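Segers Tables: Questions We Get

Does the marble-look top stain?
It can, if you give it time. Coffee wiped up after breakfast leaves nothing. Coffee discovered in July has usually made itself at home. Use a damp cloth and dish soap, then dry the top with a towel.

What about lemon juice?
Keep it off. Same goes for vinegar, and for any spray whose label promises to cut through things.

Do I need coasters?
For a glass of water, no. For red wine, please. We sell a set of cork ones, and we would sell more if people answered this question differently.

Why can I see every smudge?
Because it's glossy and you have overhead lights. Buff it with a dry cloth, or dim the lights and serve dinner.

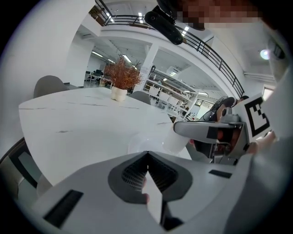
Smudges show less on the matte version, the Nurnham, though crumbs show just the same. Both tops are the same price.

Can I keep a plant on it?
Sure. Put felt under the pot and lift it when you clean — terracotta in particular likes to leave a ring.

How many chairs fit?
The Hidholm seats four in comfort and six if they're related. The Stumau seats eight. Chairs are sold separately, and no, they don't have to match.

Will it fit through my door?
The top ships separately from the base, on its edge. Measure the door, then the hallway, then the turn at the end of the hallway that everyone forgets. You'll want 2 people to carry it, ideally on speaking terms.

Can I return it?
Within 30 days, unused. A table with a birthday party's worth of frosting on it is a used table.

Last updated 2018-03-11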